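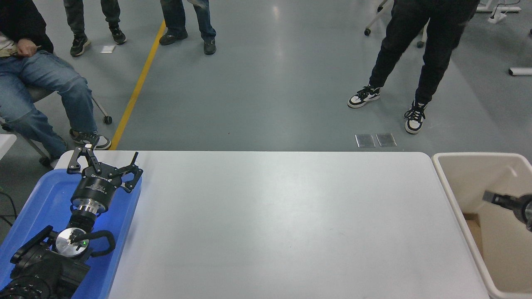

What goes in the tray and what goes in the bin?

Anything you plan to keep or use again goes in the tray. Packing paper, torn cardboard and other waste from unpacking goes in the bin. If you aren't sure about something, put it in the tray and ask before the end of the day.

Unpacking Table FAQ
By Leonie Faulkner
17 Jun 2024
3 comments | 20 shares

These are the questions we get most from people using the shared unpacking tables at Flerkley. Despina Georgiev answered the ones on recycling.

Do I need to book a table?

Only if you have more than 20 parcels. For smaller deliveries, take whichever table is free. Bookings are made at the front desk or by calling extension 192.

Can I use my own tray?

Yes, if it has raised sides. Flat boards let small parts roll onto the floor. Write your name on a piece of tape and stick it to the outside.

Should I flatten packing paper or crumple it?

Either is fine for the bin. Flat sheets take up less room, so flatten them if you have a large delivery. If you want to reuse the paper as padding, crumple it loosely and set it aside. A ball the size of a grapefruit works well for filling the corners of a box.
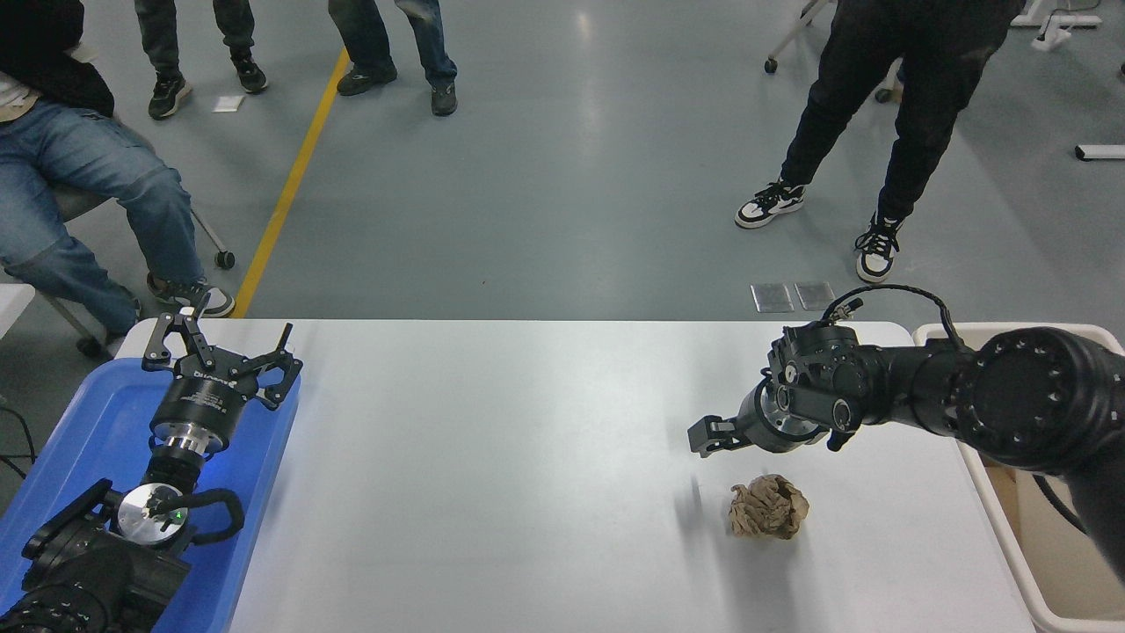 Paper that is still clean can be used for padding several times. Throw it out once it tears easily or has tape stuck to it.

Can brown paper and cardboard go in the same bin?

Yes. They are collected together. Pull off plastic tape and address labels first. Paper with grease, glue or paint on it goes in the general trash.

What about bubble wrap and foam?

Those don't go in with the paper. Take them to the storeroom, where there is a rack for each.

How do I clean the table when I'm done?

Wipe it with a damp cloth, then a dry one. Please don't use scouring pads. They leave marks on a smooth top. Tape residue comes off with warm water and a little dish soap.

Can I cut boxes open on the table?

Use a cutting mat. We replaced one tabletop last year because of knife cuts and would like to keep the rest.

Who empties the bins?

Whoever fills one. Spare liners are in the storeroom, on the shelf marked Quintero.

I left something in a tray. Where is it now?

Leftover items are kept at the front desk through the end of June. Bring your delivery slip if you still have it.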